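Skustari recipe cards – read me

Plain text recipe collection, typed up from the Flunerholm community cookbook and a box of index cards. Mostly baking, some soups, a few pickles. Last pass Saturday, February 2, 2019.

What's in it
1000 recipes, one per file. 26 folders, A to Z by title. Q has one recipe. X is empty, leave it there or the index script complains.

Fields
title
source – "book" or "card"
yield – as written, so sometimes "a big pan"
ingredients – one per line, amount first
steps – free text
notes – margin notes from the cards, spelling left alone

Units
Cups and spoons kept as is. No grams. Oven temps are Fahrenheit, a few of the older cards just say "hot oven" and I did not guess. Butter "the size of an egg" stays butter the size of an egg.

Known problems
- 5 cards had water damage, missing words are marked [?]
- duplicates of the rye loaf under Plonen and under Rye, they differ in the salt so both stay
- fractions came through wierd in folders M thru P, 1/2 sometimes reads as 12. Check before you bake. Really
- the Trình noodle soup has its broth in a seperate file, see B

Searching
Any text search works. Tags are only done for cakes and breads. Soups next, hopefully April.

Fixes
Send the file name and the corrected line, thats enough. Please don't modernize the wording. Substitutions go in notes, never in ingredients.

Use
Free for home cooking, class handouts, whatever. Keep the source line if you repost. Don't sell it as a book – the Flunerholm people still print theirs.
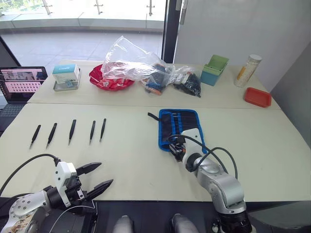 Can I convert the amounts to grams in my own copy?
Sure, your copy is yours. Put the grams on a new line under the original and keep the cup amount, flour especially, the cards don't say sifted or not.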